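**Minimum clearance at blind corners in sim – what are you using?**

**mgatchalian**
We're rewriting our house rules for indoor navigation runs before the Tagle build gets frozen. The current text says the base has to slow down "when approaching an occluded corner" and gives no number. Three people on my team read it three different ways. What do you have written down, and do you apply the same rule in sim as on hardware?

**renato_e**
Same rule in both. If the planner can't see past the corner, it drops to walking-aid speed and takes the turn wide. We score it as a fail if the base cuts the corner, even if it touches nothing.

**hw_koo**
I wouldn't fail a run for that. A clean pass is a clean pass. We log it as a warning and look at the warnings at the end of the week.

My bigger problem is that people write corner rules with only the walls in mind. Furniture counts too. The apartment set we use has long walls, and the stuff you care about is often standing right past the end of one.

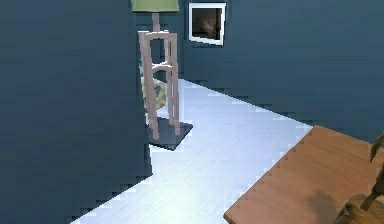
A floor lamp on an open stand is the worst case for us. The legs are thin, you can see through the middle, and the flat base sticks out past the legs. If your clearance is measured from the legs, you've already lost. Our rule says measure from the widest part at floor level, and treat open frames as solid all the way up.

**jaysonq**
Agree on the base, disagree on treating frames as solid. We did that on Vasodness and the planner refused paths that were fine. Out of 299 runs, 7 stopped dead next to a side table with plenty of room.

**hw_koo**
Seven stops out of 299 is a price I'd pay. A stop is easy to recover from.

**jaysonq**
Not if the person waiting on it can't reach the thing to move it.

**renato_e**
That's a recovery rule, though. Keep it in its own section or the corner rule will never get finished.

One more for the list: put the render resolution in the run record. Low-res renders give you stair-stepped edges on tables and walls, and a clearance number read off those pixels doesn't mean much. Take it from the geometry.

**mgatchalian**
Good, that's going in. Draft so far:

- Slow before any corner the planner can't see past
- Measure clearance from the widest part at floor level, 900 mm on the first pass
- Cutting a corner is a warning, contact is a fail
- Clearance comes from geometry, never from the image

**renato_e**
Still think number three is too soft – but fine for a draft.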